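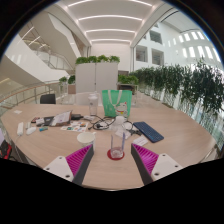
この記事は約6分で読めます

木製テーブルの輪ジミを目立たなくする方法

会議室や食卓の木製テーブルに、コップの底の形をした輪が残ることがあります。拭いても消えない場合でも、白い輪であれば家庭にある道具で薄くできることが多いです。このページでは、輪ジミの見分け方、落とし方の手順、その後の手入れについて説明します。

作業の前に確認すること

まず、輪の色を見てください。

白っぽい輪は、塗膜やワックスの層に水分や熱が入って曇ったものです。木そのものは傷んでいないことが多く、以下の手順の対象になります。

黒や濃い茶色の輪は、水分が木部まで届いています。金属の缶や鉢を置いたあとに出る黒ずみもこちらに含まれます。表面の手入れだけでは取れないので、後半の「黒い輪の場合」を読んでください。

次に、テーブルの仕上げを調べます。購入時の説明書があれば「ウレタン塗装」「オイル仕上げ」「ラッカー」などと書かれています。説明書がないときは、天板の裏など見えない場所に水を一滴落とし、15分置きます。水が玉のまま残ればウレタンなどの塗膜がある仕上げ、染みて色が濃くなればオイル仕上げか無塗装の可能性が高いです。アンティーク家具と、シェラックやラッカーで仕上げたものは熱や溶剤に弱いため、自分で作業せず購入店に相談してください。

用意するもの

・綿の布 2枚(色落ちしない白いもの)
・スチーム機能を切れるアイロン
・中性洗剤
・家具用のワックスまたはメンテナンスオイル
・マスキングテープ

当サイトではSkuratowの無着色ワックスを使っていますが、仕上げに合ったものならほかの製品でもかまいません。

手順1 汚れを落とす

テーブルの上のものをすべて片付けます。ぬるま湯に中性洗剤を数滴入れ、布を固く絞って輪の周囲を拭きます。続けて水拭き、乾拭きをします。砂やほこりが残っていると、あとの工程で細かい傷になります。

拭き終わったら30分は触らないでください。表面が乾いたところで輪が薄くなっていれば、そのまま一晩様子を見ます。ついたばかりの輪なら、自然に消えることもあります。

手順2 ワックスで試す

輪が残っている場合は、熱を使う前にワックスを試します。布に小豆ほどの量を取り、木目に沿って軽くこすります。円を描くようにこすると、そこだけ艶が変わることがあります。数分置いて乾いた布で拭き取り、斜めから光を当てて確認してください。

手順3 アイロンを当てる

塗膜のあるテーブルで、ワックスでも変化がないときの方法です。オイル仕上げには使いません。

1. アイロンの温度を「低」にし、タンクの水を抜いてスチームを切ります。
2. 乾いた綿の布を二つ折りにして輪の上に置きます。
3. 布の上からアイロンを当て、止めずに動かします。2秒か3秒で離します。
4. 布をめくって輪を見ます。変化があれば、冷めるのを待って同じことを繰り返します。

6回繰り返しても変わらなければ中止してください。温度を上げると塗膜が軟らかくなり、布目が写ります。設定温度の表示がある機種では、100度を超えないようにします。

オイル仕上げの場合

細かい紙やすり(400番前後)で、輪とその周囲を木目に沿って軽く研ぎます。輪の部分だけを削るとへこみになるので、広めにぼかしてください。マスキングテープで範囲を区切るときは、木目の継ぎ目に合わせると境目が目立ちません。

粉を拭き取ったらオイルを薄く塗り、15分後に余りを拭き取ります。一晩乾かし、色が浅ければもう一度塗ります。オイルの付いた布は自然発火するおそれがあります。水に浸してから、自治体の決まりに従って捨ててください。

黒い輪の場合

無垢材なら、研磨と木材用の漂白剤で薄くできる場合があります。ただし色むらが出やすく、天板全体を塗り直すことになる例も少なくありません。突き板の天板は表面の木が薄く、研磨で下地が出てしまいます。判断がつかないときは、家具の修理店に写真を送って見積もりを取ってください。

輪ジミを防ぐには

冷たいペットボトルや紙コップも、底に水滴がたまれば跡が残ります。コースターは水を吸うものか、縁があって水がこぼれないものを選びます。濡れたコースターを置いたままにすると、裏側から同じように輪ができます。使い終わったら立てて乾かしてください。

人の出入りが多い会議用のテーブルでは、コースターを席の数だけ出しておくと使われやすくなります。棚にしまってあると、たいてい使われません。

ワックスは3か月に一度、オイルは半年に一度が目安です。艶がなくなった、水をはじかなくなったと感じたら、時期を待たずに塗ってください。

関連ページ
・オイル仕上げの天板を塗り直す
・テーブルの細かいすり傷の直し方
・コースターの素材と洗い方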